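Jarnow 3: worth seeing at the cinema or wait for streaming?
Film and TV > Animation

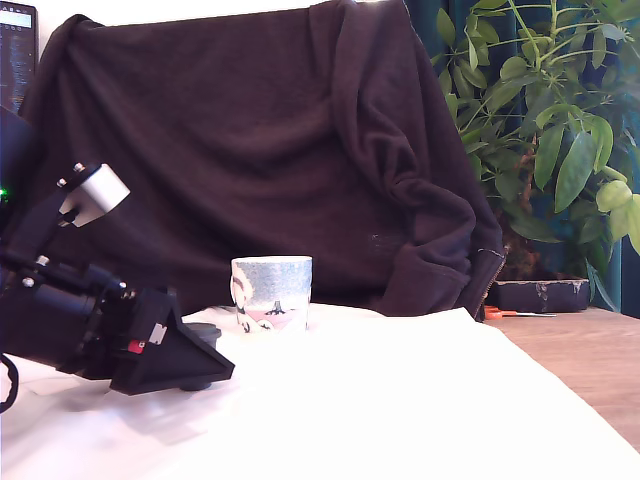 Black arm over a white tabletop, with a red marking on the side of the gripper.

tinroof_dan
Posted 1 October 2021
Took my two to the preview of Jarnow 3 in Fornville last night. Short version: better than the second, not as good as the first. The lighthouse storyline is gone, so if you were hoping to find out who was sending the letters, you won't. Most of the film is Jarnow and his sister walking home across the salt flats. My youngest got restless in the middle. My oldest wants to go again.

Are people planning to pay for this one or wait until it streams?

mapleleaf_oona
Waiting. We paid full price for the second and I still haven't forgiven them for the singing ferry. Is the sister voiced by the same person?

tinroof_dan
No, it's Kaisu Leinonen now. She's very good. Drier than the old voice, and she doesn't shout every line.

grubscrew
Disagree on the ranking. The second is the best of the lot. It's the only one where the parents have anything to do, and the colour in the harbour sequence hasn't been matched since. The first is a nice short stretched to feature length.

hollis_b
The first WAS a short. Sjöberg made it as an 11-minute piece and the studio asked for more. You can see the join at the bakery.

grubscrew
Which is what I said.

Bretik_fan_157
I'd go to the cinema for the sound alone. The wind on the flats comes from every side and there's hardly any music for the first half. On a TV it's just going to be quiet.

Also, dropping the letters was the right call. The second film spent so long on them that no answer was going to satisfy anyone.

mapleleaf_oona
Then don't set it up. My daughter has a theory about those letters that runs to several pages. She's going to be ropeable.

hollis_b
Sjöberg hinted at a fourth in the program notes, so maybe they're saving it. The notes also say the walk home was the original ending of the first film.

grubscrew
Every sequel gets that line in the program notes.

pete_w
Question for those who've seen it: is it scary? Mine is five and had to leave Bretik during the well.

tinroof_dan
One bit with a dust storm where the sister goes missing. It's loud and it goes on a while. Nothing with teeth. I'd sit near the aisle.

Bretik_fan_157
Nothing as bad as the well. The bird is fine at the end, if that helps.

pete_w
It does, cheers. We'll give it a go.

mapleleaf_oona
Still waiting for streaming. Does anyone know if it's February?

hollis_b
February is what the cinema's flyer said. No day given.

tinroof_dan
Same on the poster in our foyer. I'll update the first post if I hear anything different.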